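Merrick clip-on stage light, reviewed after one production

I bought eleven of these for our fall show at the Wurndale Playhouse, a two-act comedy with one set and a lot of night scenes. They replaced the old cans over the front of the house, which ran hot and ate bulbs.

Each light cost $111. The clamp is the best part. It fits our pipe without shims, and Tayla Partington hung the whole row alone on a Wednesday afternoon. The tilt knob holds once it's tight. The pan knob does not hold as well, and 3 of ours had drifted toward the aisle by the second weekend. We put a lock washer on those and they stayed put.

Brightness is fine for a small room. We seat 236 and the back row had no trouble seeing faces. The warm setting is a decent amber for lamplight. The blue is too purple for moonlight, so Ankit Thakur cut some gel and taped it over the front, which took care of it.

Dimming is where the price shows. From full down to a quarter it's smooth. Below that it steps, and in a slow fade to black the audience can see it. Lorraine Hinds, who directed, ended up changing the close of Act I to a snap blackout. She says she likes it better that way — I still miss the fade.

The fan is quiet enough for a comedy. I would not put one right over the stage for a play with long silences.

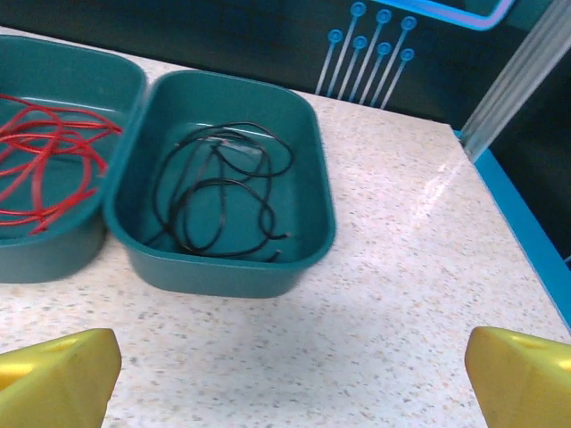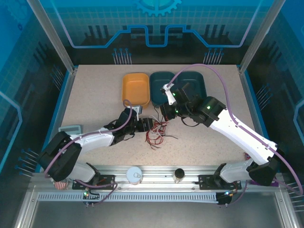
The manual is four pages and skips the addressing menu almost entirely. Hold the left button until the number blinks, then set it. Write the address on tape on the back of each light before it goes up.

We also tried a Trultex of the same size, on loan from Zaid Geagea. It fades better and weighs a good deal more, and the clamp is sold separately. For a school or a small company with one person on the ladder, I'd take the Merrick. Order a few lock washers at the same time.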